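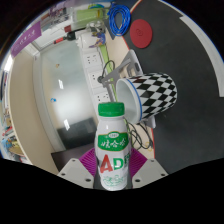 3. Gathering the demonstrations

3.1 Setup and sites

The usual advice for collecting manipulation data is to clear the table, fix the lighting and put one object in the middle. We followed this advice in our first pilot, and the resulting policy was very good at clear tables. Since then we have collected on desks as we find them. The Clurnbridge set, on which the rest of this paper depends, was gathered at 18 desks in two buildings, all of them in daily use by people who had agreed to let us in and, with one exception, did not tidy up first. The exception was dropped.

All demonstrations were recorded with the Utex hand-held gripper, which has two fingers, a trigger and a wide-angle camera looking down past the fingertips. The person collecting holds the tool and does the task; no arm is present until evaluation. Figure 1 shows a typical grasp: a capped drink bottle, standing upright between the ribbed finger pads, with black cables, a bank of power sockets and a checkered cup on its side close behind it. We would call this a desk of medium difficulty.

Figure 1. Camera view during collection. A white plastic bottle with a green cap is held between the magenta-purple pads. The black corners belong to the circular view and are kept in training.

3.2 Task and instructions

Each episode consists of one grasp, one lift and one placement on a paper target. The written instructions originally ran to four pages. After the October pilot we cut them to a single card, having noticed that the people who had read all four pages were no better than the people who had lost them. The card asks the collector to:

start with the tool at least a forearm's length from the object;
approach at the speed they would use if they wanted the drink;
pause after closing the fingers, before lifting;
leave everything else on the desk alone.

The last point caused the most trouble. People straighten things. Given a cup lying on its side, a fair share of collectors will set it upright on the way to something else, and the recording then contains a short, skillful and entirely unwanted demonstration of cup handling. We marked such episodes and moved them to a side set, which we have kept in the hope that somebody will someday want it.

The pause deserves a remark. Without it, closing and lifting blur into one motion, and our labeling tool, Pravitz, placed the boundary between them more or less wherever it liked. With it, the boundary is plain in the finger-width signal. The cost is that the trained policy also pauses, with what visitors to the lab have described as an air of doubt. We have not tried to remove this.

3.3 Objects

Bottles make up the largest group. They are cheap, they come with caps and labels that differ a great deal, and they can be found on nearly any desk. They are also narrow enough for the fingers to close from either side – a property we came to value after a week with cereal boxes. Labels were left on. An earlier set used bare bottles, and the policy trained on it treated printed text of any kind as an obstacle.

We did not balance the set by color or shape. We did require that no single object appear in more than 60 episodes, a limit brought in after one collector found a bottle that suited them and would use no other.

3.4 Filtering

Episodes were dropped for three reasons: the tracker lost the tool's position, the object fell, or the instructions were broken in a way that mattered. Reflective surfaces were the main cause of the first. Glossy panels and glass give the tracker bright patches that move when the tool moves, and it follows them with great loyalty. At two desks we lost most of the morning's work this way before turning the starting position toward the wall.

After filtering, 237 episodes were set aside for testing and never used in training. These came from desks not seen elsewhere in the set. Falls were kept in a separate folder and used only in the Mabaso comparison in Section 5, where knowing what a bad grasp looks like proved more useful than we had argued in our own proposal.

Collection sessions were limited to 9 minutes, followed by a break. The tool is not heavy, but it is held out in front of the body, and the quality of the approach drops well before the collector admits to being tired. We measured this on ourselves and do not report the results.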